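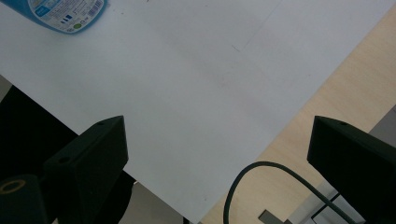 Karville, Jan 4, 2018 – Rumine has opened a program to gather examples of everyday handling tasks for a learning system that will guide robotic grippers in homes, clinics and small workshops. The program runs until June from the company's Karville office and is being carried out with Szilágyi, which supplies the hand-held tools used by the people doing the recording.

Each person works with a hand-held gripper that has two fingers and a camera. The person holds the tool, carries out a short task with it at an ordinary table, and puts it down. The recording of that task becomes one example. The learning system studies many examples of the same task and uses them to work out how a robot arm should move when it meets a similar object.

The collection plan calls for 600 examples of each task. A first group of 200 tasks has been chosen, covering the kinds of jobs that take up small parts of a working day: picking up a bottle and standing it upright, turning over a sheet of paper, closing a box, placing a cup on a tray, folding a cloth. A further 100 tasks will be added once the first group has been reviewed.

Rumine has asked that the tables be left much as they would be found in daily use. Objects are moved between recordings, and the same task is repeated in different rooms, at different times of day and with people of different heights. Left-handed participants are especially welcome, as earlier collections held few examples from them.

"A robot that has only practised on a bare bench in a laboratory will have trouble in a kitchen," the company said in a statement. "We want the system to learn from ordinary people at ordinary tables, and that includes the times when they fumble an object and have to try again."

Failed attempts are kept. They are labelled as such by a reviewer and stored apart from the successful ones, so that the system can be tested on both. Recordings that show a person's face or private papers are removed before any labelling begins.

During a trial held in June of last year, participants completed 564 recordings of a single task, lifting a bottle that was lying on its side. The trial led to several changes. The written instructions were shortened, rest breaks were made longer, and the starting position of the tool was no longer fixed – participants had found the set position tiring for the wrist.

Participants are paid by the hour, including training time, and do not need any technical background. Training takes one morning. Sessions are held on weekdays in the Karville office, with a small number of home visits arranged for people who would find travel difficult.

The collected examples will be stored under the name Meraretti. Rumine intends to make part of the collection available to universities and colleges at no charge, under a licence that bars any attempt to identify the people who took part. Details of the licence will be published when the first group of tasks is complete.

Those who wish to take part may register at the front desk of the Karville office during business hours. Media enquiries should be directed to the Rumine communications office.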